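Filed under: Reviews > Fan Gear > Light Sticks

Curnov Mark 2 official light stick: review

The Curnov Mark 2 replaces the original light stick sold for the group's first tour. It has a new radio module, a replaceable battery tray and a slightly shorter handle. I bought mine at retail through the Mandport fan shop and used it at home and at one arena show in May.

Build

The dome is clear polycarbonate over a frosted diffuser. The seam on my unit is even, with no flash on the moulding. The handle is matte grey and picks up scuffs quickly. The wrist strap anchor is now part of the handle body, where the Mark 1 used a glued loop that tended to pull out.

Weight with cells fitted is 200 grams on my kitchen scale. That is noticeable by the encore, though the balance point sits lower than before and the stick doesn't tip forward in the hand.

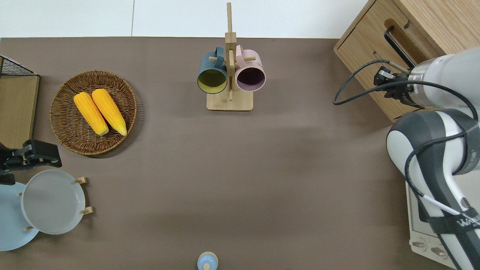 Light output and modes

There are 5 manual colours, selected with a single button, plus a slow fade and a strobe. Colour accuracy is good apart from the violet, which leans blue beside a Mark 1 set to the same mode. Brightness is even across the dome except for a dim ring at the collar. 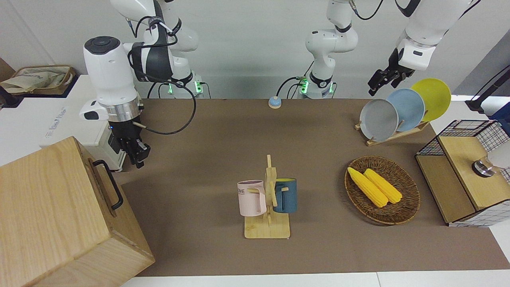
The strobe can't be disabled, only skipped, so cycling back to a solid colour means passing through it. Anyone sensitive to flashing light should take that into account. A long press to jump to the first colour would fix it.

Pairing

Seat pairing is done through the Awan app before doors open. You enter section, row and seat, hold the button until the collar blinks, and wait. My first attempt timed out and the second worked. Noreen Kakakhel, seated beside me with the same model, paired on the first try - her phone was newer, which may or may not be relevant. Once paired, both sticks followed the venue cues all night without dropping out.

Battery

I logged 1,037 minutes on fresh alkaline cells in solid white before the output fell visibly. Rechargeables ran shorter but held a steadier brightness.

Verdict

A sound upgrade if your Mark 1 has a broken strap or unreliable radio. If yours still pairs, the case for replacing it is weak. The carry pouch is sold separately and the stitching on mine has already started to go.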